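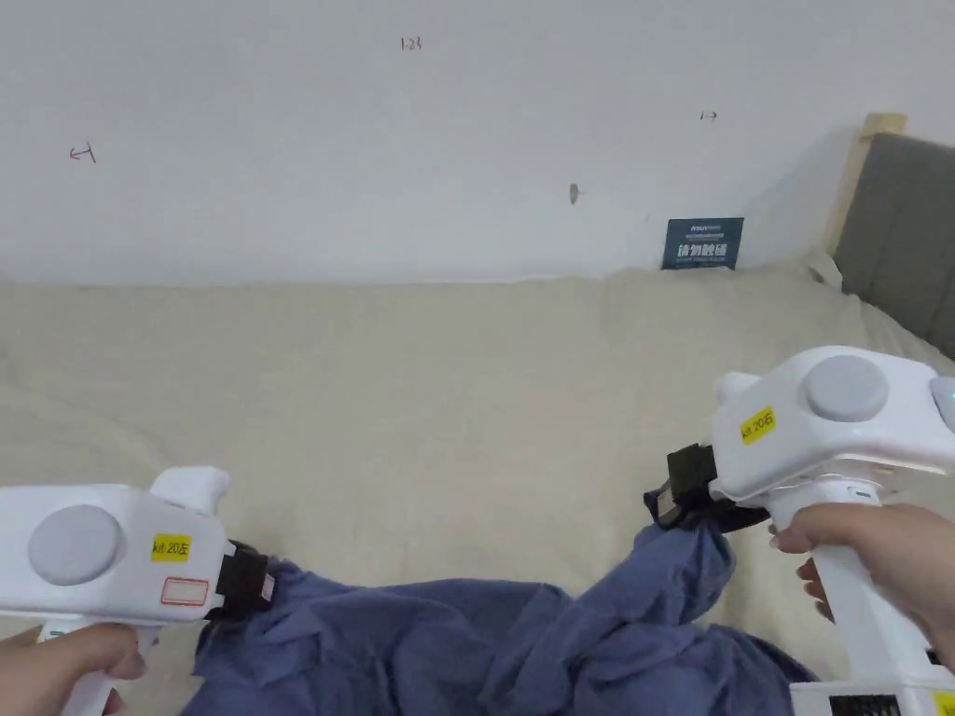
Both grippers on one garment, bed as workbench. Kit 20, left and right.

Leka home build: FAQ
Last update 19th September

What is Leka?
A pair of handheld grippers for teaching an arm to fold washing. You do the folding, the arm learns from it later. Built at home, finished off on the benches at Furent.

Do I need the arm to start?
No. Grippers first. Get 70 decent folds recorded, then worry about the arm.

Which hand is which?
Yellow label on the side. 左 is left, 右 is right. Don't swap them halfway, the recordings come out mirrored and you'll bin the lot. I did.

Why a bed and not a table?
Soft surface, cloth behaves like it does at home. Table works too, but jaws knock on it when you go for a flat edge.

Jaws keep slipping off the cloth?
Pinch a bunched bit, not a single layer. Still slipping, check the jaw screws. They work loose after an evening or so.

What clothes should I use?
Anything with sleeves. Start crumpled, always. Thin shiny stuff is a pain, leave it til later.

How long is one recording?
16 seconds is plenty for a T-shirt. Longer for shirts with buttons. Stop, drop the cloth, start again.

My wrists hurt.
Yes they're heavy. Take breaks. Lighter handle is on the list for November, no promises.

Can I print the parts myself?
Most of them. Files are on the Trureo page, use the newer set. The old handle cracks at the neck.

What did it cost?
Over 101 quid for the pair, without the arm. Could be less if you've got a drawer full of screws allready.

Something's broken, who do I ask?
Hrvoje Kos, via the Jurnness message board. Say which kit number and which hand, and put a photo up.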